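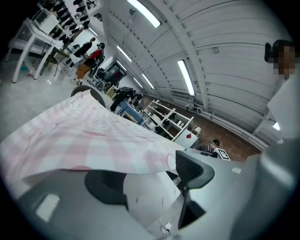

Figure 1. Handling a thin checkered sheet with the hand-held gripper in the shared hall.

4.3 What went wrong with the sheets

I'd love to say the thin-sheet task was our best one, but it was the one that nearly sank the whole Kellwood set. We recorded 1,382 demonstrations of it at the Ulbridge site before December, trained on the lot, and then watched the arm close its fingers on thin air (over and over, and with great confidence!).

At first I blamed the policy. I spent 2 weeks fiddling with learning rates and got nowhere. Then one of us replayed the logs next to the video and spotted the fault: the finger-width signal was running 6 video frames behind the pictures. With a solid block you'd hardly notice, as the block sits there and waits for you. A thin sheet lifts and curls, and by the time the late signal said "close" the edge had wandered off somewhere else. So the arm had learned, quite faithfully, to grab where the sheet used to be.

The delay came from a buffer in the Sison logging software, which held back width readings whenever the pose tracker was busy. Our hall is a busy sort of place, with long ceiling lights, full shelves and people getting on with their own jobs in the background (Figure 1), and I suspect that kept the tracker working hard, though we haven't tested this properly and I wouldn't lean on it.

There was a safety side too, and it bothered me more than the lost time. On the Tarkberg arm the same buffer sat between the width reading and the soft stop, so a jammed finger went on squeezing for longer than it should have. We were only handling thin sheets and no one was hurt — but I'd had my own hand in there the day before. The stop now reads the finger sensor directly and doesn't go through the logger at all.

We shifted the width signal back into line for the old recordings and trained again from scratch. Missed grasps still happen, mostly when the sheet folds over itself, and we come back to those in Section 5.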